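The spare room blanket, and a dragon

Jul 28, 2023

I have been meaning to do the spare room since November. It's the room where everything goes when people are coming round, and then the people go home and everything just stays there. Well, this week I finally ran out of excuses (it rained, the telly was rubbish) and I made a start!

The bed was the big job. I'd had my eye on the flowery blanket from Fankhauser for ages, the white one with the purply flowers and the greyish green leaves, and when I saw it in the little shop in Drinamgate I didn't even pretend to think it over. It's so soft. I was worried it would look a bit granny's house, and it does slightly, but against those plain walls I think the room needed something. I've left the walls alone for now. I did get a tester pot of a green called Giden and then went right off it.

Then there was the sorting out. I had a 1000 piece jigsaw in there that I've never opened, 5 odd gloves, a carrier bag full of other carrier bags, and a big tub of bits and bobs from fairs and raffles that I'd forgotten all about. I tipped the lot out and made piles, keep and charity and "ask someone", and the last pile was much too big.

My favourite find was the little dragon in his clear plastic ball. Or he might be a dinosaur, opinions are divided in this house. He's orange and pink, made of lots of jointed segments, and he's curled right round the inside with one clawed hand up in the middle. I won him on ticket number 373 at the Maken summer fair, and I remember being very pleased because I never win anything! He's definitely on the keep pile. I'm thinking the windowsill, though a friend reckons he should go in the bathroom, and I can sort of see it.

Anyway, he looks rather good on the new blanket. 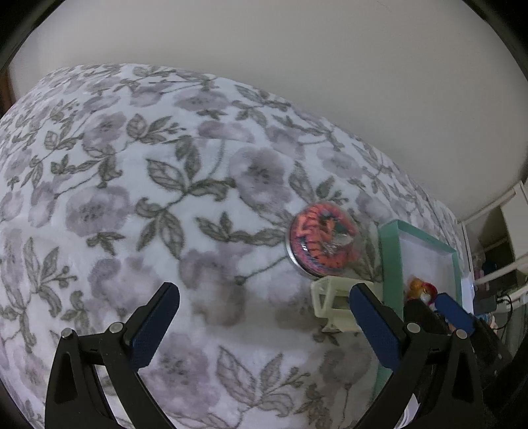
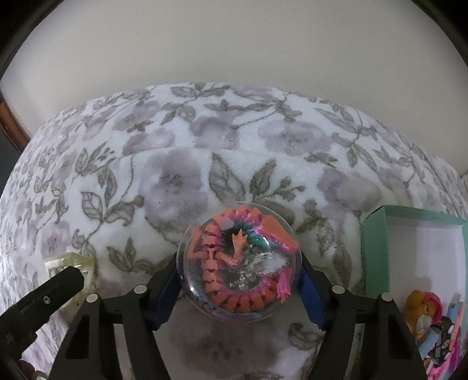

The orange fellow in his ball, on the flowery blanket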